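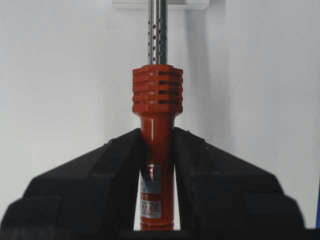 Fiifi Tsikata asks whether you have to apply to a middle school, or whether you just show up. It depends on the school. Most kids go to the one near home, and a grown-up fills in the forms. Some schools have more kids who want to come than they have seats, so they ask each kid to apply.

## What is an application?

An application is a set of papers or web pages that tells a school who you are. It usually has your name, your grades and a short piece of writing. Trelimdale School has 83 seats in sixth grade. Last year 392 kids applied, so the school had to choose.
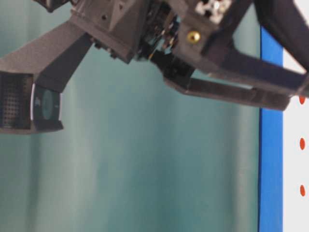

A school can choose in different ways. Some read every application and talk about it. Others hold a lottery – they put all the names together and draw them by chance. In a lottery, your grades don't change your odds.

## What goes in it

1. **Your report card.** Your old school sends this for you.
2. **A letter from a teacher.** Ask early. Teachers write a lot of these in January. 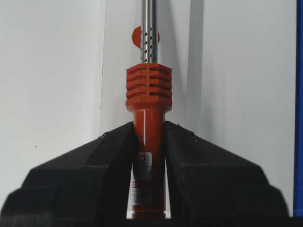

3. **A short piece about you.** Pick one small thing that happened and tell it in your own words. Lumturie Angelovski wrote about learning to ride the Gotside bus by herself.
4. **A visit.** Some schools want to meet you. They might ask what you like to read.

## When do you hear back?

Schools often send their answers in spring. There are three kinds: yes, no and the waiting list.

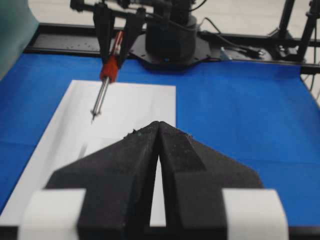
The waiting list means the school is full right now. If a kid who got a seat decides to go somewhere else, the school calls the next name on the list. This can happen as late as August – sometimes after classes have begun.

A no is about how many seats there were. You can apply again for seventh grade if the school has room.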